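3.2 Procurement planning with simulated trials

Equipment requests at the Follalholm site are approved once a year, in October, and cannot be amended afterward. We therefore fixed the purchase list from simulation before any hardware was ordered. The candidate platform carries two arms with parallel grippers, and the question put to the budget was whether both arms were needed for desk work. Figure 4 gives three views from the trials.
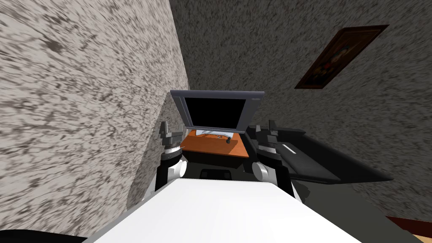 Olatunji objects that a second arm is a maintenance cost first and a capability second, and would have the money held back for spares. We retained both arms in the base plan and priced the single-arm option separately. The plan covers 6 grippers and 50 sets of replacement fingers.

Reach was checked at the desk with the monitor in place. Furniture was left where it stood, as relocation is charged to a different account.
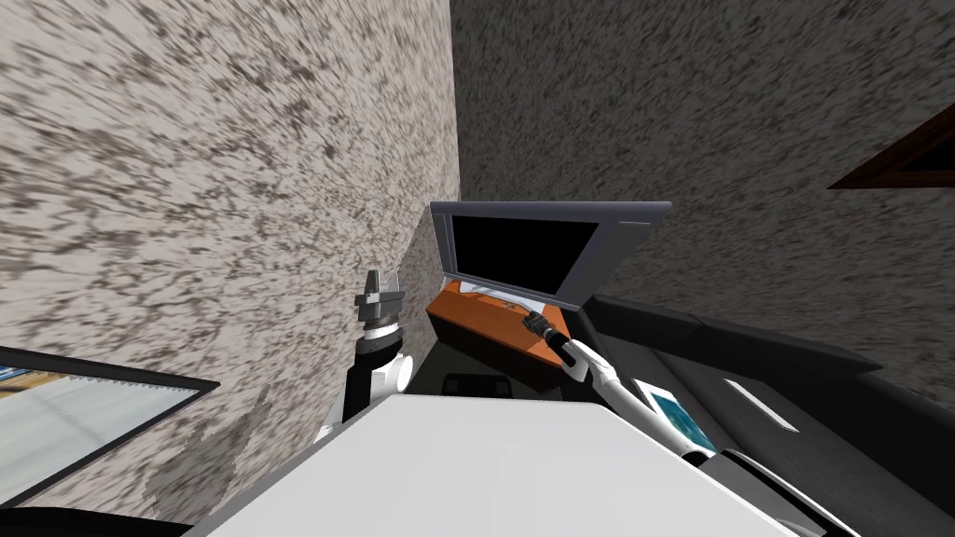

Ider
Corresponding author, Equipment Planning, Follalholm

Simulation was budgeted at 753 compute hours under the Skullow allocation - the only line with no vendor lead time. The second line covers wrist-mounted sensing. A view near the fingers was required for small items such as scissors, where the housing itself can hide part of the work surface.

Figure 4. Simulated trials: (a) both grippers raised beside the desk; (b) right gripper at the desk below the monitor; (c) gripper fingers and housing near a tray.
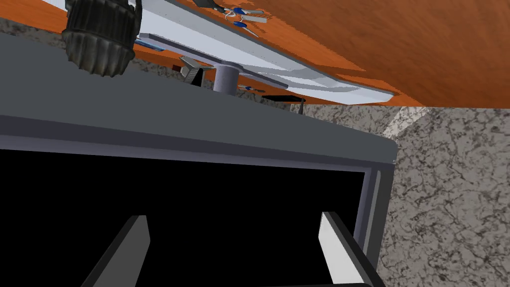 Skullow's reply was that sensing should be bought after the arms, once mounting points are settled. We disagree in part - the brackets are cheap, and ordering them late would push the work into the next cycle. A reserve of 2,135 hours is carried for reruns.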